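Wanted: people who doubt their sleep tracker

We are looking for 100 adults who own a wrist or ring sleep tracker and are not sure they believe a word of it. The study is called Pellden. It runs for 3 weeks, it pays, and it will not improve your sleep. If you are hoping for better nights, please spend your time on something else.

Most calls for sleep studies promise you insight. You will get a folder of numbers that may disagree with each other, and so will we. Several of us came to this project after years of reading sleep scores that told us we were rested when we could barely find the coffee. We would like to know how often that happens to other people, and whether a plain paper diary does any worse than the gadget. We have our suspicions, but they are no better than anyone else's until the diaries are in.

Pellden is run from a small office at Brillatitz, and we have no tie to any maker of trackers, mattresses, pillows, teas or apps. We asked two companies for money early on. Both wanted to see the results before we published them, so we stopped asking.

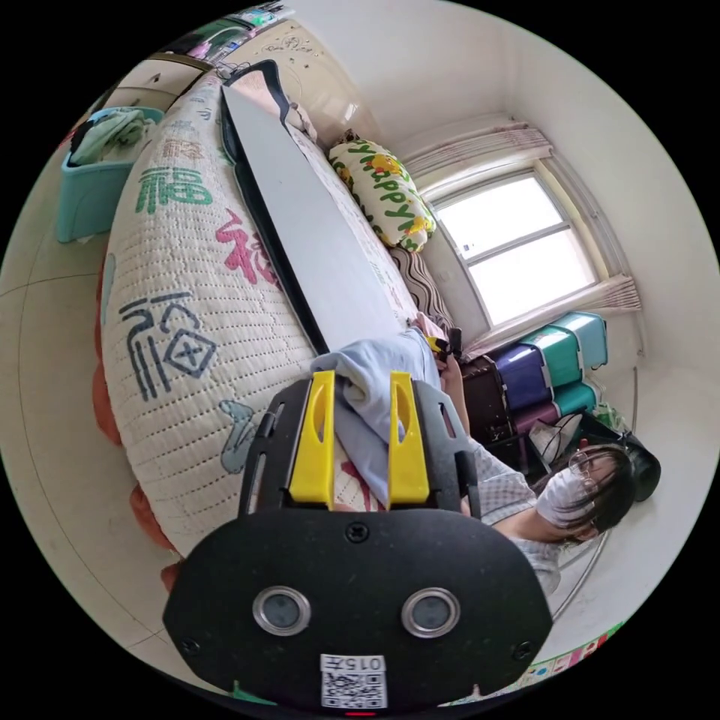
Brillatitz, 8 January 2023

Sign-up is now open for the first round. A second round is planned for July, when the nights are short and warm and people complain more. You may apply for one round only.

What you would do

Wear your own tracker every night, as you normally would. Do not buy one for this.

Each morning, before you look at the tracker, fill in one page of the paper diary: when you think you fell asleep, how many times you remember waking, and how you feel on a scale of our making. Then copy down whatever the tracker says. The order matters a great deal. In our trial run, people who checked the score first tended to agree with it, and we had to throw out a good part of what they sent.

Once a week, answer a phone call of about 15 minutes. The caller will ask dull questions about your bed, your room, your work hours and what you drank. Please don't tidy up your answers. If you fell asleep on the couch with the television on, write that down.

What we can't tell you

We can't tell you whether your tracker is accurate. That would take a sleep lab with wires on your scalp, and we don't have one. What we can compare is what the device says and what you say, which is a smaller question. Anyone who tells you that a diary and a wristband together add up to a diagnosis is selling something.

We also can't give medical advice. If you stop breathing at night or nod off while driving, see a doctor now and forget about us.

Who can apply

You must be 18 or older, sleep at home most nights, and have used the same tracker for at least two months. Shift workers are welcome, and so are parents of small children, though we know what your diaries will look like. Bed partners may both apply, provided they fill in their pages apart and don't compare notes until the end.

We can't take people who are being treated for a sleep disorder, or anyone who works for a company that makes or sells trackers. True believers in their sleep score may apply too. We expect to get too few of you.

Pay

You will get $214 if you hand in all the pages, paid by check within a month of the last phone call. If you drop out halfway, you get half. There is no prize drawing, and we don't pay extra for bringing in friends.

Your data

Diaries are stored under a number, with names kept in a separate locked file. We will not ask for your tracker password, and please don't send it. The results will be posted in full, including the case where they show nothing much.

How to apply

Write to Pellden, Box 400, Brillatitz, with your age, the type of tracker you use and a sentence or two on why you do or don't trust it. Long essays will be read, but they don't help your chances. We answer every letter, usually within two weeks – slower if the pile is high.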